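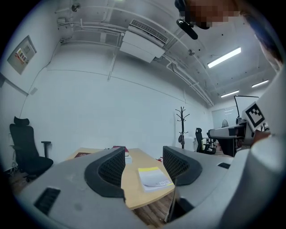

手持ち式グリッパーの指の間から見た机の上。黄色い帯の入った白い冊子が置かれている

ホーム 新着 技術 産業 地域 催し お問い合わせ

本や冊子の片付け動作を収集　ハイドテル、500件のデータを11月に公開へ

ロボット向け学習ソフトを手がけるハイドテル(Hidetell)は2023年6月17日、机の上の本や冊子、箱を両手で扱う動作の手本を集め、学習用データとしてまとめる計画を明らかにした。計画名は「コムブブリッジ」(Komuvbridge)。期間は4カ月で、合わせて500件の手本をそろえ、11月に研究者向けの公開を始める。

収集に使うのは、人が左右の手に1台ずつ持って操作するグリッパーである。指の内側で物を挟み、持ち上げたり、向きを変えたり、重ねたりする。その間の映像と指の開き具合、手元の位置と向きを同時に記録し、後から1件の手本としてつなぎ合わせる。本体には白黒の四角いマーカーが付いており、位置の推定に用いる。

同社によると、ロボット本体を遠隔で動かして手本を取る方法に比べ、準備が軽く、普通の部屋にそのまま持ち込める。収録担当のニシャ・ディクシット氏は「アームを1台運び込むには床の広さや電源から考えなければならない。手に持つ道具だけなら、机があるところで始められる」と説明した。

対象とする作業は7種類。硬い表紙の本を平らに置き直す、薄い冊子を机の端まで滑らせてつまむ、箱の上に本を載せる、重ねた箱を崩さずに横へ移す、といった内容を含む。手本1件の長さは60秒までとし、超えたものは採用しない。途中で落とした場合や、つかみ直しが必要になった場合は、その時点から作業を続け、記録に印を付けて残す。

開発側が特に手間をかけているのは冊子の扱いだという。厚みのある本は指で両側から挟めるが、薄い冊子は机に張り付いたようになり、上からつまもうとしても紙の端に指がかからない。片方のグリッパーで押さえ、もう片方で縁を浮かせる、机の手前まで引き出して下から指を入れるなど、人によってやり方が分かれる。ハイドテルは一つの手順に統一することはせず、操作者が選んだ方法のまま収録している。

ただし、始まりと終わりの状態はそろえる。操作者は作業の前に左右の指を開き、机の手前で構える。終わりも同じ姿勢に戻し、そこで記録を止める。物の置き場所は1件ごとに変え、本の角度や冊子の向きも入れ替える。置き方の指示は紙の表で渡され、操作者はそれを見て並べるが、細かな位置までは指定されない。

データの点検はフォシュベリ(Forsberg)が受け持つ。左右の記録の時刻がずれているもの、マーカーが長く隠れて位置を求められないもの、指の開閉が正しく残っていないものを除き、残りに作業名と開始時刻、終了時刻を付ける。同社は点検の基準を記した文書もデータと一緒に出す方針で、除いた手本については理由の区分だけを公表する。

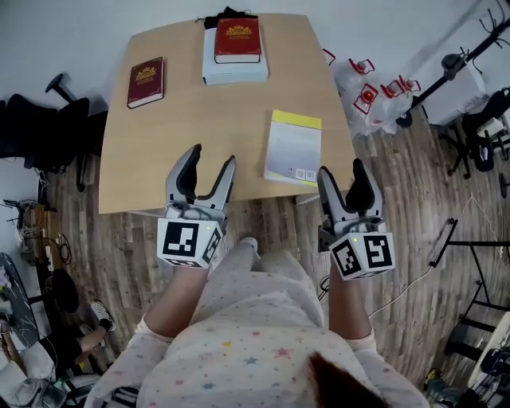
モラグ・パーヴス氏は、件数よりも部屋の種類を増やすほうが先ではないかと指摘する。同じ机と同じ本で手本を重ねても、学習した動作が別の家や職場で通用するかどうかは分からず、机の高さや天板の色、照明が変わった場合の記録を早い段階で混ぜるべきだという。「人が持って歩ける道具を使うのなら、場所を変えないのは惜しい」とも述べた。

これに対しハイドテルは、前半は一つの部屋で手順と点検の流れを固め、後半に場所を増やすとしている。候補には事務所の打ち合わせ机や図書室の閲覧机が挙がっているが、収録先はまだ決まっていない。学習に使わない評価用の手本を別の部屋で取る案もあり、フォシュベリと分け方を詰めている。

操作者の練習方法も見直した。当初は説明書を読んだ後すぐに本番の収録に入っていたが、左右の指を別々に動かす感覚に慣れないうちは、片手だけで済ませてしまう手本が多かった。現在は箱と本を使った練習を先に行い、その間の記録は手本に数えない。ディクシット氏は「速さは求めていない。急ぐと冊子の角が折れ、次に使う人の条件が変わってしまう」と話す。折れたり反ったりした冊子は交換し、交換した日を記録に残す。

また、映像には操作者や周囲の人が入ることがある。ハイドテルは収録に関わる人から事前に書面で同意を得ており、顔に当たる部分は公開前にぼかす。音声は収録しない。机の上に個人の氏名が載った書類を置くことも認めていない。

集めた手本を使った学習は、スタンウッド(Stanwood)の試験用アームで試す。2本の腕に、手持ち式と同じ形の指を取り付ける。最初に試すのは箱の上に本を載せる作業で、薄い冊子をつまむ作業はその後になる。アームの手首の可動範囲は人より狭いため、人には楽な姿勢でもそのまま再現できない手本が出る。スタンウッドは、そうした手本を学習の前に見分ける方法を併せて検討している。

公開するデータには、映像、指の開き、左右の位置と向き、作業名が含まれる。利用には申請が必要で、研究目的であれば無償とする。商用利用の条件は未定。申請の受け付け方法は、公開に先立ってハイドテルが案内する。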